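Small drawers, big walks
Posted in December by the Bakthorpe Rambler

I've been meaning to write about the old railway path for ages, and this week I finally walked the whole thing, from Bakthorpe right through to Britholm! It's 3 hours if you don't dawdle, and I dawdle terribly, so I set off just after eight with a flask and two cheese rolls.

The first stretch runs behind the allotments and it's lovely even in winter. There was frost on the sprouts and a robin that kept hopping ahead of me along the fence (I'm sure they do it on purpose). After that you're up on the embankment with the wind in your ears and the river down on your left – huge views, hardly a soul about.

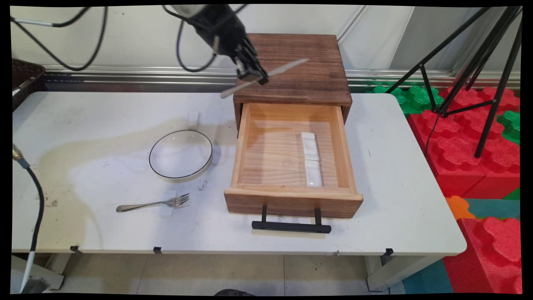

Little cabinet, drawer open, two white ceramic pieces inside.

The middle part was muddy, so wear proper boots. I counted 28 steps down to the old platform at Hakema Halt, and they were slippery as anything. The platform itself is mostly brambles now, but you can still make out the edge, and there's a bench in the sun that was made for cheese rolls. I sat there far too long and got cold knees.

Then it's a gentle downhill all the way to Britholm, with beech woods on both sides. I got in just as the bakery was putting out the last of the buns – perfect timing! The number 38 bus takes you back from the top of the market place. I'm going to try it the other way round in spring, when the bluebells are out.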